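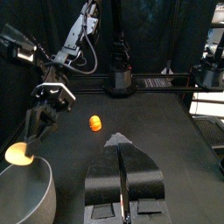
On April 21, 2001, Yvette Thibodeau wrote:

> The Trelham people have said yes to the June ball. Live orchestra, a
> beginner waltz lesson at eight, and a door prize from Pellness. They
> think we can sell 661 tickets. I say we book it tonight before
> somebody else grabs the hall.

Yvette, I'd like to see where 661 comes from. Last year's tango evening was going to be a sellout too, and we let 80 people in the door, a good share of them on comps. The hall holds 587 with the dance floor down. Did anyone at Trelham check that before they came up with a number?

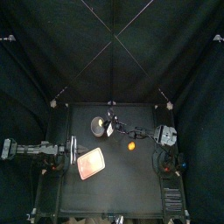

Then there's the orchestra. "Live" meant five players and a tape last time. If the contract doesn't give a head count for the musicians, I don't want my name on it.

As for the lesson, one teacher can't get a full room through a left turn in half an hour. I've watched Clifford try.

And what is the door prize? Pellness promised us a weekend trip once and sent a tote bag.

I'm not voting no. Send the list the contract and the deposit terms (I heard $1,000, nonrefundable) and I'll read them. Until then please don't book anything.

Murray Lemieux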